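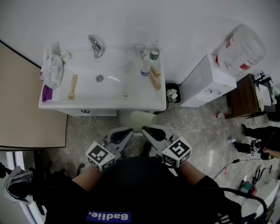 Fixing the time sync

Two evenings on one bug! Our replay tool kept pairing wrist frames with the wrong head frames - 11 of them off by the end of a long take. 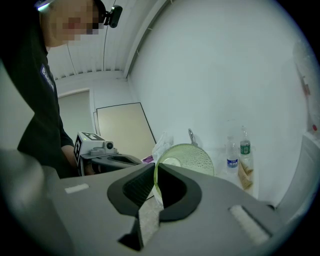 My fix lives in the loader, which now matches on timestamps and drops anything it can't pair. I tested it on the green bowl, where the fingers meet the rim, and Lucrezia Vitale checked the cube poses for me. Next up is the Sekeck planner (wish me luck), probably Tuesday.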